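13 November 2020

Descaling trial, week 2. Bench notes, kettles.

Picked this up again after the Masson water results came back. Hardness at the workshop tap is 300 mg/l as calcium carbonate, which explains the state of every kettle in the building and also explains why I don't trust the figures on the Florovero sachet. Their leaflet says one sachet clears "heavy scale" in 5 minutes. Heavy compared with what? No water hardness given, no weight of scale, no temperature. I have asked twice. The second reply was the first reply with my name spelt right.

So, same method as before, written out again because the last version was on the back of a delivery note and has gone.

Coupons: stainless strip cut from one sheet, scaled up together in the old urn. Dried overnight, weighed, dropped into 1,000 ml of solution, taken out, rinsed under the slow tap, dried, weighed again. No scrubbing. Last time someone gave theirs a helpful rub with a thumb and we lost the whole set.

Solutions today:
A - plain tap water, just boiled
B - white vinegar, one part to three of water
C - citric acid from the Motico tub, made up fresh
D - Florovero sachet, made up as the packet says

All 4 started just off the boil and left to cool by themselves. I know a kettle in a kitchen would hold its heat longer than an open beaker. Aurélien says this makes the test useless. I think it makes it a test of beakers, and it's the same for everybody, so the ranking ought to stand even if the times don't.

Results so far, by eye only, since the strips are still in the drying cabinet. A did nothing, as it should. B fizzed politely and went quiet. C fizzed hard at the start and the liquid went cloudy. D fizzed hard at the start and the liquid went cloudy. I could not have told C from D with the labels off, and I have a strong feeling the balance won't be able to either. D costs a good deal more and smells of lemon.

At the packet's 5 minutes, D still had a clear white band along the bottom edge of the strip. Took it out, looked, put it back. That breaks the method, so D gets a spare strip and has to be run again on Monday. My own fault, but I wanted to see it.
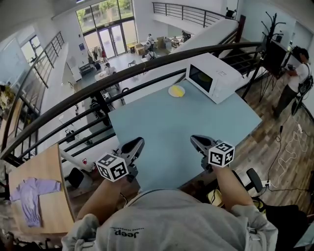
The other thing on the list is the "protective film" claim. Florovero say regular use leaves a layer that slows new scale. Felitz used to say the same about theirs, back in February, and dropped the line from the box after we asked for the test report. I can't think what in the sachet would leave a film that survives one rinse, let alone a week of tea. If there is one, a treated strip and a plain one put through the urn together should come out with different weights. Cheap enough to try. I expect nothing, and I've written that down beforehand so I can't pretend to have been open-minded.

Notes from talking it over with Aurélien Lemaire at lunch:

He thinks the drying is the weak point. A strip with a bit of loose scale on it holds water in the crust, and a short dry would make it look heavier than it is. Fair. Will weigh, dry for another hour, weigh again, and keep going until two readings agree.

He also thinks we should be stirring. I don't. People don't stir kettles. He says people don't put steel strips in beakers either - can't argue with that, but we're not stirring.

We agree on vinegar. It works if you leave it long enough, and then you taste it for days. Half the advice online says to use it neat. Might run one neat beaker on Monday just to have the number, lid on, window open.

Balance: drifting in the last place again. Zeroed it before each strip and it still wandered while I stood there. Moved it away from the drying cabinet fan, which helped a little. Somebody had put it next to the warmest, windiest thing in the room and that somebody may have been me. Check weight is in the left-hand drawer, in the film canister. Please put it back in the canister and keep your fingers off it.

To do:
- weigh A to C once dry, twice each
- rerun D on a fresh strip, hands off until time is up
- scale up another batch of strips, urn needs filling tonight
- find out whether the Motico tub is the pure stuff or has something added, label is no help
- ask Florovero a third time for the hardness they tested at
- more labels, the pen comes off in the steam

Left the beakers in the sink. Will deal with them Monday.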